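# 공유 작업실에서 손잡이형 그리퍼 만들기: 3회차 강의 노트

2022년 9월, 정리: Ifor Jenkins

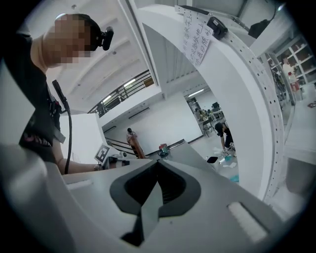 *그림 1. 손잡이 위에 흑백 사각 마커를 단 그리퍼로 작업하는 모습. 오른쪽에 흰 아치형 틀이 있습니다.*

## 1. 지난 시간 복습

그리퍼의 몸체는 두 부분으로 나누어 출력합니다. 손잡이와 턱입니다. 지난 시간에 Kang 도면으로 출력한 분은 턱의 홈을 줄로 조금 다듬어 주십시오. 6월 도면에는 오류가 하나 있습니다. 그 도면을 받은 분은 Fida 폴더에서 새 파일을 받으십시오.

## 2. 마커 붙이기

마커는 손잡이의 자세를 계산할 때 사용합니다. 붙이는 순서는 다음과 같습니다.

1. 마커를 무광 종이에 인쇄합니다. 한 변은 58 mm입니다.
2. 인쇄한 후에 자로 다시 잽니다. 프린터 설정의 "용지에 맞춤"은 꺼야 합니다.
3. 평평한 판에 붙이고, 판을 손잡이 위에 나사로 고정합니다.
4. 마커 둘레에 흰 여백을 8 mm 남깁니다.

여백을 자르면 검출이 잘 되지 않습니다. 저도 처음에 여백을 모두 잘라서 하루 저녁을 잃었습니다.

## 3. 케이블

케이블은 손목을 돌릴 때 당겨지지 않도록 여유를 두고 묶습니다. 먼저 그리퍼를 들고 팔을 끝까지 펴 보십시오. 그다음에 묶는 위치를 정합니다. 케이블 타이는 손으로 조이는 정도면 충분합니다.

## 4. 기록과 확인

Dritadlow 프로그램을 열고 마커 번호를 입력합니다. 우리 반의 시험용 번호는 1037입니다. 그리퍼를 천천히 움직이면서 좌표가 갑자기 뛰는지 봅니다. 한 번의 시험에서 거의 4000장의 영상이 저장되므로, 시작하기 전에 디스크의 빈 공간을 확인하십시오.

좌표가 뛰는 경우에는 아래를 차례로 확인합니다.

- 마커에 조명이 반사됩니까?
- 마커의 판이 흔들립니까?
- 입력한 마커 크기가 실제로 잰 크기와 같습니까?

## 5. 과제

작은 컵이나 통을 하나 골라서 열 번 잡아 보고, 실패한 경우를 표로 적어 오십시오. 표에는 잡은 방향과 물건의 재료를 꼭 씁니다. 양식은 Arton 게시판에 있습니다. 다음 시간에는 턱 안쪽에 붙일 고무의 두께를 비교합니다. 집에 남은 고무판이 있는 분은 가져와 주십시오.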